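**1/** Okay, Wurno update! For anyone new: Wurno is the arm going on the bench in my garage, and I'm building the whole cell in sim first so I don't wreck the real gripper in week one. (Again.)

**2/** Spent the evening on lighting and the block models. 40 grasp attempts queued up before bed.

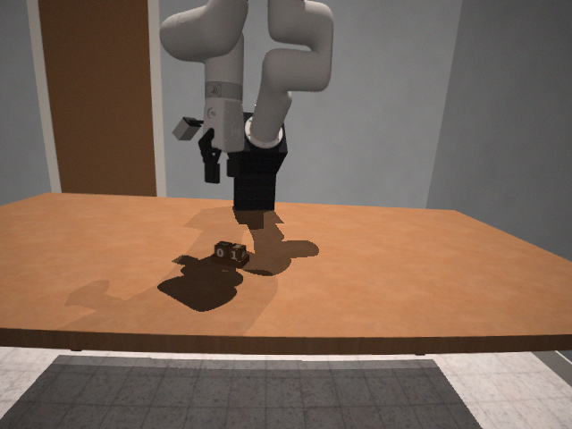
**3/** My headache right now is the overhead cam. It looks for dark blobs on a light surface, and the blocks are dark brown. Look at the shadow just left of the 01 pair, it's nearly as dark as they are! So tomorrow I'm softening the lamp and trying a threshold on the white digits instead.

**4/** Boris Halás says I should paint everything yellow and move on with my life. Noted, Boris.

**5/** Swapped the finger pads in the model too, 4 mm thicker, same as the ones I printed in December.

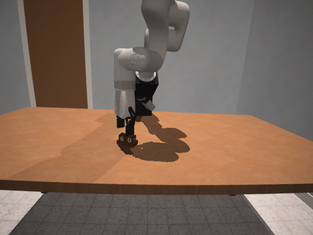 **6/** Grip offsets are next on the list, and I've been putting them off for weeks. The planner treats both fingers the same, and you can see the right one with its pad down on top of the block while the left just hangs there. I want a pad on each side! Going to log joint angles at contact and compare.

**7/** Config goes up on the Rirnberg workshop page once I clean out 245 lines of commented-out junk. If you've tuned grip offsets on a two-finger gripper, please yell at me in the replies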